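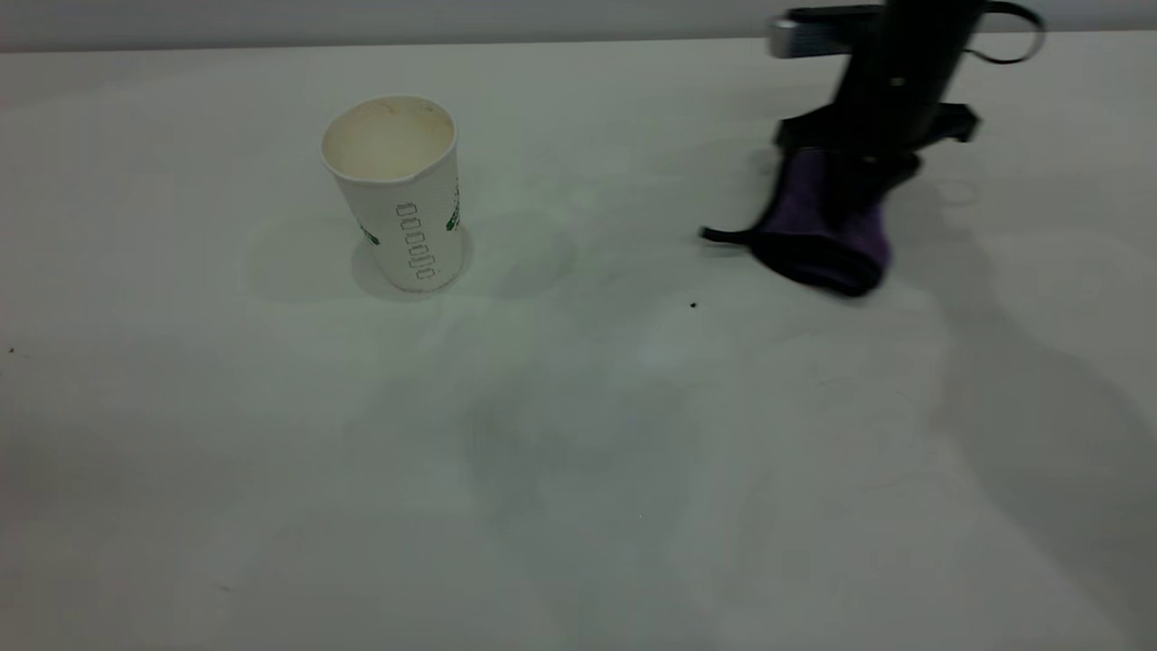 **エスコ・ピトカネン**
Podow生活道具店 修理・手入れ担当

2024年4月19日(金曜日)

# 台所まわりの布と作業台の手入れ

店の修理窓口に寄せられる質問のうち、布巾、台拭き、作業台に関するものをまとめました。前に配っていた紙の手引きを書き直したもので、順番は質問の多いものからになっています。洗剤や漂白剤を使う項目では、製品の表示と食い違うところがあれば表示に従ってください。

## 布巾のにおい

洗ったのににおう布巾は、たいてい油が残っています。水とせっけんでもみ洗いしただけでは、繊維の奥に入った油は落ちません。そこに湿気が加わるとにおいが出ます。

綿と麻の白い布巾なら、煮洗いがいちばん確実です。

1. ほうろうかステンレスの鍋に水を張り、粉せっけんを溶かす。アルミの鍋は黒ずむことがあるので使わない。
2. 下洗いした布巾を入れて火にかける。
3. 沸いたら弱火にし、菜箸でときどき返す。煮る時間は最大20分。
4. 火を止め、手を入れられる温度まで置く。
5. ぬめりがなくなるまですすぎ、絞って干す。

粉せっけんは入れすぎると吹きこぼれます。鍋の深さの半分より上に水を入れないこと。火のそばを離れないこと。わたしは一度吹きこぼして、五徳の掃除に午前中を使いました。

色のついた布巾は煮ません。酸素系漂白剤を40度から50度の湯に溶かしてつけ置きします。濃さとつけ置きの時間は袋の表示どおりにします。濃くしても早く落ちるわけではなく、布が傷むだけです。

マイクロファイバーの布も煮てはいけません。化学繊維の細い毛が熱で縮み、拭いても水を引かなくなります。ぬるま湯と中性洗剤で洗い、柔軟剤は使わないでください。柔軟剤を使った布は水をはじくようになり、拭いたあとに筋が残ります。すでに使ってしまった布は、中性洗剤で何度か洗うといくらか戻ります。

### 干し方

布巾は広げて干します。蛇口に掛けたままにしたり、流しの縁に二つ折りで置いたりすると、折り目の内側がいつまでも湿っています。においが出るのはほとんどこの部分です。

掛ける場所がない台所では、吊り戸棚の扉の内側に細い棒を付ける方法があります。ただし扉を閉めたら乾きません。夜のあいだは開けておくか、乾いてから閉めます。扉に頭をぶつける人がいる家では、冷蔵庫の横に磁石の棒を付けるほうがよいでしょう。

冬に室内で乾きが悪いときは、絞ったあとに乾いたタオルで挟み、上から押します。これだけで乾くまでの時間がかなり変わります。

## 台拭きと食器拭きを分ける

同じ布で食器と台を拭かない、というのは誰でも知っていますが、忙しいと混ざります。色や縞の向きで分けるのが簡単です。うちの店では、食器用を白、台用を青の縁取り、床用を灰色と決めています。床用に落とした布は上に戻しません。

刺しゅうや名前書きで分ける人もいますが、洗っているうちに読めなくなります。縁の糸の色で見分けるほうが長持ちします。古くなった食器用は台用へ、台用は床用へと下ろしていくつもりなら、縁に色糸を一本足せばすみます。

生の肉や魚の汁を拭くときは、布を使わずに紙で拭き取って捨てます。そのあと洗剤で洗い、水で流すか濡れた布で拭き上げます。拭いたあとの布は、ほかのものに使わずにそのまま洗ってください。

## 白っぽい作業台の汚れ

白や生成りの台は、汚れが見えやすいぶん早く手を打てます。困るのは、見えているのに落ちない汚れです。種類ごとに書きます。

### 茶やコーヒーの輪じみ

カップの底についた茶が台に移り、乾いて輪になります。新しいうちなら、水で濡らした布を当ててしばらく置くだけで取れます。こする前に置くこと。乾いた輪をいきなりこすると、広がるか、台の表面に細かい傷がつきます。

置いても取れないときは、重曹を水で練ったものを指先で薄くのばし、少し待って拭き取ります。重曹は粒が細かいとはいえ研磨の働きがあるので、つやのある面では力を入れません。目立たない隅で先に試してください。天然石、漆、無垢の木、アルミには使いません。

紙コップで飲む場合も、底が濡れていれば輪は残ります。こぼした手で持ち上げて置き直したときがいちばんつきやすいようです。作業台に飲み物を持ってくるなら、手の届く場所より一つ奥、ひじが当たらないところに置きます。

### 油のべたつき

調理台の奥のほう、壁に近いあたりは、さわるとべたつくことがあります。空気中の油にほこりがついたものです。中性洗剤を薄めた湯で布を濡らし、よく絞って拭きます。一度で取ろうとせず、布の面を替えながら繰り返します。

落ちにくければセスキ炭酸ソーダを溶かした水を使います。ゴム手袋をしてください。手の脂まで取れてひどく荒れます。アルミとワックスのかかった面には使えません。使ったあとは水拭きを二度します。残ると白い粉が浮きます。

### インクとマーカー

油性マーカーは消毒用エタノールを布に少し取り、汚れの外側から内側へ押さえるように拭きます。火の気のあるところでは使わないこと、換気をすること。ニスやアクリルの面はエタノールで白く曇るので使えません。

水性のペンは水と中性洗剤でだいたい落ちます。水性だと思って水で拭き、伸びなければ油性です。

鉛筆の線は消しゴムで消えます。定規を当てて作業をする人の台には必ずあります。

### カレーとターメリック

色素が樹脂に入りこむと、拭いても黄色が残ります。洗剤で油分を取り、あとは日に当てます。ターメリックの色は光に弱く、窓際に置いておくと薄くなります。動かせない台の場合は、酸素系漂白剤を溶かしたぬるま湯で紙を湿らせて貼り、上からラップをかぶせ、表示の時間を守って外します。木の台にはしません。

### 熱で白くなった跡

ニスを塗った木の台に熱い鍋を置くと、白い輪が出ることがあります。塗膜に水分が入ったものなら、乾いた木綿の布を当て、低温のアイロンを短く当てると薄くなる場合があります。やりすぎると塗膜が溶けます。自信がなければ触らずに相談に来てください。直せるかどうかは見ればだいたいわかります。茶色く焦げた跡はアイロンでは直りません。

## 混ぜてはいけないもの

塩素系漂白剤と酸性のものを混ぜると有毒なガスが出ます。酢、クエン酸、酸性のトイレ用洗剤が該当します。同じ流しで続けて使うのも避けます。生ごみに残ったレモンや酢の上に漂白剤を流すのも同じことです。

塩素系漂白剤とアンモニアも混ぜません。エタノールとも一緒に使いません。

酸素系漂白剤を溶かした液を、ふたの閉まる容器やスプレー瓶に入れておかないでください。ガスがたまって容器が破裂することがあります。作った分はその日に使いきり、残りは流します。

洗剤を別の容器に移すときは、飲み物の瓶やコップを使いません。少しのあいだだけのつもりでも、事故はその少しのあいだに起きます。家の中に小さい子がいなくても同じです。移した容器には中身の名前を大きく書きます。日付も書いておくと、古くなったものを捨てる目安になります。

## 濃い色の布の扱い

黒、紺、紫のような濃い色の布は、はじめの数回、色が出ます。白い台の上に濡れたまま置くと台に色が移ることがあるので、洗う前に色落ちを確かめておくと安心です。

確かめ方は簡単で、白い布を濡らし、中性洗剤を少しつけて、濃い色の布の裏側の縁に押し当てます。しばらくして白い布に色がついたら、単独で洗います。

洗うときは裏返し、水かぬるま湯で、時間を短くします。つけ置きはしません。塩や酢で色止めをするという話をよく聞きますが、いまの染料ではあまり効かないことが多く、店ではすすめていません。色が出なくなるまで分けて洗うほうが確かです。

干すときは日陰に。黒い綿は日に当てると赤茶けてきます。紫も同じで、窓際の椅子に掛けておいた布の表だけ色が抜けた、という相談は毎年あります。これは戻りません。染め直すか、裏を使うかになります。

毛羽がつくのもよく聞かれます。白いタオルと一緒に洗わないこと、洗濯機の糸くず取りを先に空にすること。ついてしまった毛羽は、乾いてからゴム手袋をはめた手で一方向になでると集まります。

## 作業台の高さ

手入れと直接の関係はありませんが、台が低くて腰が痛いという相談も多いので書いておきます。

まな板を使う台の高さは、身長を二で割って五センチ足した寸法が一つの目安です。靴やスリッパをはいて立つ人は、はいた状態で考えます。こねる作業はもう少し低いほうが力が入り、細かい飾りつけは高いほうが楽です。

低い台を高くするには、厚いまな板を足すのがいちばん安くすみます。まな板の下には濡らして絞った布巾を敷くと滑りません。脚の下に継ぎ足しをするなら、四本とも同じ材で、床と接する面が広いものを使います。雑誌や板切れを重ねるのはやめてください。ずれます。

高い台を低くするのは難しく、脚を切るより踏み台に乗るほうが現実的です。踏み台は台の幅いっぱいの長さのものにします。小さい踏み台だと、横に動いたときに足を踏み外します。

### がたつき

四本脚のがたつきは、床のほうが原因のこともあります。台を少しずらして置いてみて、がたつきが消えれば床です。消えなければ脚か、脚の付け根のねじです。

ねじは、すべてを軽く締めてから、対角の順に本締めします。一か所を先に締めきると、そこだけ浮いて別の脚ががたつきます。木の台では季節が変わると緩むので、暖房を使いはじめるころと、6月の湿気の多いころに見ておくとよいでしょう。

ねじ穴がばかになっている場合は、つまようじに木工用接着剤をつけて穴に詰め、乾いてから余りを切り、ねじを入れ直します。荷重のかかる脚の付け根では、つまようじより太い丸棒を埋めるほうが持ちます。

## 無垢の木の台

木の台に油を塗る間隔は、使い方で変わります。水を一滴落としてみて、玉になるならまだ塗らなくてよく、すぐ染みて色が濃くなるなら塗りどきです。

手順は次のとおりです。

- 前の晩に洗剤で洗い、よく乾かしておく。
- 180番の紙やすりで木目に沿って軽くこする。続けて240番。
- 粉を乾いた布で取る。濡らさない。
- 油を布に取り、薄くのばす。
- 待ってから、余った油をしっかり拭き取る。
- 一晩置く。べたつくなら拭き取りが足りていない。

油は乾性油を使います。亜麻仁油かくるみ油が手に入りやすいでしょう。くるみ油は、家族や来客にナッツのアレルギーがある場合は使いません。オリーブ油やサラダ油は固まらず、夏になるとにおってきます。

**油を拭いた布は、丸めて捨てないでください。** 乾性油は乾くときに熱を出し、丸めた布の中にこもると火が出ることがあります。水に浸してから、ふたのできる金属の缶に入れるか、屋外の燃えるものから離れた場所に一枚ずつ広げて乾かします。捨て方は自治体の決まりに従います。店で油を売るときには必ず伝えている話です。

小さなへこみは、濡らした布を当ててアイロンを短くかけると、繊維がふくらんで目立たなくなります。ニスや厚い塗料の下ではあまり効きません。切り傷は戻らないので、削るか、そのままにします。わたしの家の台は切り傷だらけですが、使うのに困ったことはありません。

## 布巾の数と買い替え

数については、毎日煮洗いをするのか、まとめて洗うのかで決まります。まとめて洗うなら、洗う日までの分に予備を足したものになります。引き出しに入りきらないほど持っていても、上のほうしか使いません。

買い替えの目安は三つ見ます。向こうが透けるほど薄い。縁がほつれて糸が食器につく。煮ても、乾いたときににおう。どれかに当てはまったら床用に下ろすか、切って油拭きに使います。

新しい布巾はのりがついていて水を吸いません。ぬるま湯に浸して一晩置き、もみ洗いをしてから使います。蚊帳織りのものはとくにのりが強く、はじめは板のようですが、洗うほどやわらかくなります。乾燥機にかけると縮むので、はじめの何度かは自然に干します。

店で扱っているのはSamovの麻布巾とPretanceの綿布巾です。麻は乾きが早く、グラスに毛羽が残りません。値段は高めです。綿は吸う量が多く、煮洗いに強い。食器をたくさん拭く家には綿を、グラスを磨きたい人には麻をすすめています。Samovの三枚組は税込2,360円です。ばら売りはしていません。

## スポンジとたわし

スポンジは使い終わったら洗剤を洗い流し、水を絞って立てて置きます。洗剤を含ませたまま置いておくと清潔だと思われがちですが、食べかすが残っていれば菌は増えます。

角を一つ切っておくと、下ろしたスポンジと新しいスポンジの見分けがつきます。角を切ったものは流し用、という決め方です。

亀の子たわしのような植物の繊維のものは、日なたで乾かします。使いはじめに茶色い水が出るのは繊維のあくで、何度か湯ですすげば出なくなります。鉄鍋にはこちらを使い、樹脂加工の鍋には使いません。

金属たわしは、ステンレスの流しに置いたままにするとさびが移ります。流しがさびたように見えても、たいていはもらいさびで、クリームクレンザーを丸めたラップにつけて軽くこすれば取れます。筋目の向きに沿ってこすります。

## 紙のもの

キッチンペーパー、紙コップ、紙皿は湿気とにおいを吸います。流しの下にしまうと洗剤のにおいが移ることがあるので、乾いた高い棚に置きます。開けた袋は口を折って留め、紙コップは口を下にして重ねたまま入れておくとほこりが入りません。

一度使った紙コップは洗って飲み物に使い回すことはできませんが、ねじやボタンの仮置きには使えます。椅子を分解するときは、外した場所ごとに入れ物を分け、外側に鉛筆で場所の名前を書いておくと、組み立てるときに迷いません。接着剤を練るのにも向いています。ただしエポキシの二液型は、深い容器にたくさん練ると熱を持ちます。必要な分だけ、浅く広げて練ってください。

## よくある問い合わせから

**布巾を電子レンジで消毒してもよいか**
すすめていません。乾いた部分があると焦げ、火が出ることもあります。煮るほうが安全で、汚れも落ちます。

**台拭きに消毒用エタノールを吹いて使っているが、洗わなくてもよいか**
洗ってください。汚れが残った布にはエタノールがあまり効きません。

**台に貼った保護シートの下に水が入る**
端を全部はがして乾かし、貼り直すしかありません。入ったまま使うと、下の木が黒くなります。貼り直すなら、流しに近い側の縁だけは薄くシリコーンで止めておくと入りにくくなります。

**Ekwuemeの作業台の天板だけを買えるか**
取り寄せになります。型番の末尾が108のものは、天板の穴の位置が前の型と違います。脚の裏の札を見て、末尾の数字まで控えてきてください。

**古い天板にペンキを塗りたい**
食品が直接触れる面には塗らないでください。作業用の机なら、油分を取り、やすりをかけ、下塗りをしてから塗ります。薄く塗って乾かし、また塗る。厚く一度に塗ると、重いものを置いたときにくっついてはがれます。触って乾いていても中はまだやわらかいので、缶に書かれた完全に硬化するまでの日数は物を置きっぱなしにしないことです。

**引き出しの敷紙は何がよいか**
布巾の引き出しなら無地の紙で足ります。新聞紙はインクが白い布に移ります。滑り止めのついた樹脂のシートは、古くなると粘って引き出しの底に貼りつくことがあります。貼りついてしまったら、ドライヤーで少し温めながら、樹脂のへらでゆっくりはがします。

## 修理窓口について

持ち込みは開店中いつでも受け付けています。見積もりは無料で、預かりは最長で三週間です。大きな台は持ってこなくてかまいません。全体と、傷んだところを近くから撮った写真、それに縦横と高さの寸法があれば、だいたいの返事ができます。

6月に入口で刃物研ぎと木の台の油塗りの実演をします。油塗りは小さなまな板なら一緒に塗って持ち帰れます。洗って、よく乾かしたものを持ってきてください。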